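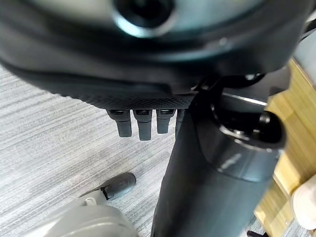 A robot hand seen from its own wrist camera during a teaching session, with a gray carpeted floor below.

Category: Company News / Robotics
3 min read

Tuton opens Cleltulach workshop where staff teach robots by hand and by remote control

CLELTULACH – Tuton will open a workshop in August for customers who want to teach a robot their own tasks without writing code. Bookings are open now to manufacturers, laundries, repair shops and schools.

Operators at the workshop use two methods. In the first, a person takes hold of the arm and moves it through the job while the joints record their positions. In the second, the operator sits at a control station, wears a tracked glove and drives the arm and hand from there. Video from the wrist is saved together with the joint data.

Each task is shown 400 times before training starts. A session lasts 30 minutes, after which the operator changes over with a colleague.

"People get tired and their demonstrations get sloppy, and the robot learns that too," said Isabelle Zacharias, head of training at Tuton. "We would sooner stop early and throw out a bad set."

The control software, called Dorby, was written in-house. It lets an operator mark a demonstration as good, bad or unsure as soon as it ends. Runs marked unsure go to a second person for review – usually the next morning.

Rocío Cisternas, who leads the Dorby team, said the wrist view has been the hardest part to get right. "The hand blocks a lot of what the camera sees. Operators learn to come in at an angle, and we look for that when we check the recordings."

Zapata, a parts supplier that took part in the trial program, sent 19 employees for training. They taught the robot to sort returned fittings into trays and to close small boxes.

"Our people know how the parts should be held," said Emiliano Olmedo, operations manager at Zapata. "I had expected to need a programmer on site. For these two jobs we did not."

Customers keep the recordings made of their tasks. Tuton will use them in its general training only with written permission. Hand-guided sessions are held on the ground floor and remote sessions upstairs.

Media contact: Soledad Troncoso, Tuton Press Office, Cleltulach
© Tuton. All rights reserved. | Back to top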